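August 24, 2020 -- textile bench, Londlow

Stain removal on cotton waffle weave, continued from the May series. Enzyme presoak from Negi, lot 6, against our standard detergent. Ramesh Ahuja cut the swatches on Friday and left them conditioning over the weekend.

Bath at 40 C, 15 min soak, 16 swatches per arm. Tea and cooking oil only. Cocoa is on hold until the new stock arrives from Sanoscombe.

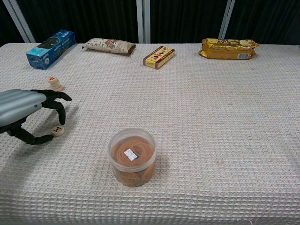

Oil came out evenly in both arms. Tea did not. The residue sits in the recesses of the weave and reads darker at the cell corners, so a single reflectance reading per swatch is not enough. Switched to five readings and took the mean. Redo the Friday blanks the same way.

Shrinkage across the warp is higher than on the Flamirdale cloth. Witold Borkowska thinks the finish was skipped at the mill -- will ask for the batch sheet.
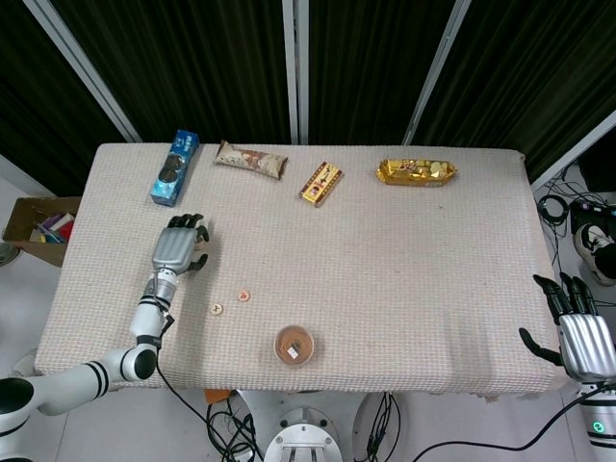 Does the presoak need a separate rinse before the main wash?
Only with the oil swatches. Tea swatches went straight through with no change in the readings.

Spin held at 3,000 rpm on the small extractor. Lid seal is worn, part ordered.

Next: repeat tea at 30 C, same lot.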